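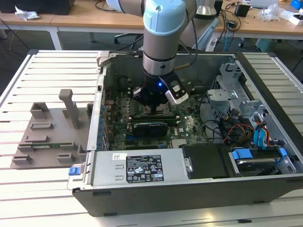 1/ Oyster farming on Rullton Bay, a thread. I've been reading the county's shellfish records and talking to growers for a piece on why the seed keeps dying. Posting the parts that won't fit.

2/ The bay had wild oysters until they were dredged out. The last big public harvest was in 1908. After that the reef shell got sold for road fill, so there was nothing left for young oysters to settle on.

3/ An oyster larva swims for two or three weeks and then needs something hard to stick to. Old oyster shell is best. Mud is useless. Most of Rullton Bay is now mud.

4/ So the farms buy seed. Nearly all of it comes from one hatchery, Eltavora, two hours up the coast. They ship it in mesh bags packed in coolers. Each baby oyster is smaller than a lentil.

5/ There are 11 leases being worked in the bay right now. The biggest belongs to Fovport Shellfish, and the rest are small, mostly one or two people and a skiff.

6/ Last summer most of the growers lost seed in the same two weeks. Not all of it, and not evenly. The leases near the creek mouth did worst. The ones by the inlet did fine.

7/ The first guess was disease. Samples went to the state lab and came back clean for the two parasites everyone worries about.

8/ The second guess was fresh water. There was a lot of rain in the hills that month and the creek ran high. Adult oysters can shut their shells and wait out low salt for a while. Seed can't wait nearly as long.

9/ The trouble is that the bay has one salinity gauge and it sits on the Troncoso pier, close to the inlet. It read normal the whole time. Whatever happened at the creek mouth wasn't measured.

10/ One grower keeps her own notebook, with a reading off her dock every morning from a hand meter. Her numbers dropped by more than half over four days. She let me copy the pages.

11/ Growers are now asking for a second gauge. The quote they got was $3,356 for the instrument, plus the yearly service. The county has it down for the next budget round — which means December at the earliest.

12/ Meanwhile Fovport has moved its seed trays to the inlet side and keeps only larger oysters up by the creek. The small farms can't do that, their leases are where they are.

13/ Someone asked about price. Restaurants here are paying the same per dozen as last year. If there is a shortage it will show up in two years, when last summer's seed would have been big enough to sell.

14/ Someone else asked about putting shell back. There is a pilot plot off the north shore, 700 bushels of cured shell spread on firm bottom. Too early to say if anything has settled on it. Divers go down again when the water warms up.

15/ Correction to post 4: Eltavora is closer to three hours away if you take the coast road. Two is by the highway.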